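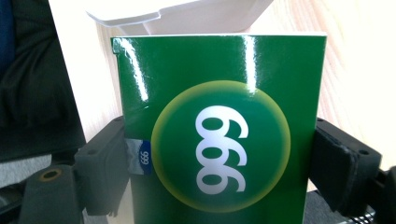 2. Cartão de caixa dobrável: ler a embalagem antes de abrir

Notas da aula 2 - Acondicionamento e embalagem de pequenos artigos
Entregar a ficha até 27 de agosto de 2019 (papel, não por mail)

Retomamos onde ficámos. Na primeira aula foi o ponto 1, tipos de cartão e gramagens, quem faltou copie de um colega. Hoje caixa dobrável, acabamento, fecho, etiqueta.

2.1 O que olhar primeiro

A face da frente. Cor de fundo, emblema, número ou nome. O resto vem depois. Na caixa verde o número está dentro de um círculo mais escuro, com um halo verde-amarelado à volta, e é isso que se vê a dois metros de distância. Algarismos brancos sobre verde = contraste alto. Sem texto corrido a competir dentro do círculo.

Atenção à orientação. 999 com a caixa numa posição, 666 com a caixa rodada. Parece parvo mas em armazém dá erros de picking. Regra: antes de anotar uma referência, procurar outro texto na caixa que só se leia num sentido (palavra, código, setas). Se não houver, anotar "orientação por confirmar" e seguir. Algarismos que enganam: 6 e 9, claro, mas também 8, 0 e 1 conforme a letra usada. Um 8 rodado continua 8, o que não ajuda a saber se a caixa está direita.

Exercício rápido feito na aula: escrever num papel 69, 96, 89, 68 e rodar. Ver quais mudam e quais não. O 69 fica 69 - muita gente falhou esta.

2.2 Acabamento

Brilhante: reflete muito, cor mais saturada, limpa-se com um pano. Marca-se com dedadas. Debaixo de luz forte aparecem riscas brancas de reflexo, ao alto, por cima da impressão. Na caixa verde há duas, uma mais larga à esquerda e outra mais estreita à direita. Não confundir reflexo com defeito de impressão! Inclinar a caixa: se a risca anda é luz, se fica é defeito.

Mate: menos reflexo, lê-se melhor no escaparate, risca-se com mais facilidade e o risco não sai.

Verniz parcial: só em zonas (logótipo, número). Mais caro. Vemos na aula seguinte com as amostras Brenel.

Tipo de revestimento (verniz, plastificação, etc.) não se adivinha a olho. Pedir ficha técnica ou fazer o teste do rasgo num canto de uma caixa que já não sirva.

2.3 Bordos e dobras

Bordo superior: onde a impressão acaba costuma ficar um fio branco, que é o cartão à vista. É normal. Só é para registar se o fio for irregular ou se a tinta estiver a lascar para dentro da face.

Cantos: ver se o cartão levanta. Uma prega pequena no canto de cima apanha logo a luz num acabamento brilhante, em mate passava despercebida. Registar como "vinco/prega, canto sup. esq." ou o que for. Não escrever "caixa danificada", é vago demais e depois ninguém sabe o que fazer com aquilo.

Causas habituais de prega no canto: empilhamento torto, abrir e fechar muitas vezes, vinco mal marcado na máquina. Na ficha não se põe a causa, só o que se vê.

2.4 Fecho e papel no topo

Aba de encaixe: entra para dentro da caixa, sem cola. Abre e fecha várias vezes.
Aba colada: abre uma vez. Fica marca.
Aba com lingueta e ranhura: mais segura, mais lenta de montar.

Quando aparece papel branco a sair por cima, há duas hipóteses e as duas são comuns: aba de encaixe aberta, ou folheto dobrado que saiu do sítio. Visto de frente e com muita luz não dá para distinguir. Então:

- passar o dedo pela base do papel. Se estiver ligado à caixa é aba
- se for solto, é folheto. Tirar, dobrar pelos vincos que já tem, voltar a pôr
- espessura também ajuda, o folheto é quase sempre mais fino
- na dúvida escrever "aba ou folheto"

Não puxar com força. Uma aba rasgada não se recupera e a caixa passa para devolução.

2.5 Etiquetas e fita

Faixa cinzenta-esbranquiçada do lado esquerdo da caixa verde, um bocado enrugada, com um rectângulo azul-escuro numa ponta e o mesmo número em branco, pequenino. Fita adesiva? Etiqueta de preço? Não decidir só pelo aspecto prateado. Serve para treinar o registo: posição, cor, texto, estado. Por esta ordem.

Conferir sempre se o número pequeno bate certo com o grande. Aqui bate, e está deitado no mesmo sentido. Quando não bate, separar a caixa e avisar.

Etiqueta enrugada - problemas:
 código de barras não lê
 bordo levanta e agarra-se à caixa do lado
 cola passa para a face impressa (em brilhante sai com pano, em mate fica mancha)

Colar etiqueta sempre de um lado para o outro, nunca pelo meio. Com a superficie seca e sem pó.

2.6 Pegar na caixa

Caixa ao alto: segurar pelos dois lados, esquerdo e direito, pressão igual. A face da frente fica livre para leitura. Não pegar pelo topo se houver aba ou papel de fora. Não apertar a meio da face, é a zona mais fraca e em cartão fino cede logo.

Se se ouvir estalar, já foi pressão a mais.

Pousar primeiro a base toda. Canto primeiro = canto amassado.

2.7 Ficha de registo (copiar para o caderno)

Referência lida:
Orientação confirmada? s/n
Cor e acabamento:
Topo (fechado / aba / folheto / aba ou folheto):
Cantos e bordos:
Etiqueta ou fita, posição e texto:
Números coincidem? s/n
Observações:

Uma ficha por caixa. Letra legível por favor, na turma de março tive de devolver metade.

2.8 Para casa

Escolher duas embalagens de cartão que tenham em casa, uma brilhante e uma mate se possivel. Preencher a ficha para cada uma. Rodar a caixa e ver se algum número muda de leitura. Medir as três dimensões em milímetros, por esta ordem: comprimento, largura, altura (ex.: 133 x 60 x 225). Quem trocar a ordem perde pontos, já avisei.

Leitura: caderno Cetlow, capítulo das caixas dobráveis, só até às colas. O catálogo Raju fica na sala para consulta, não sai.

Próxima aula: verniz parcial, janelas de película, início das caixas de fundo automático. Trazer tesoura e régua metálica. Quem tiver x-ato traz também, com proteção na lâmina.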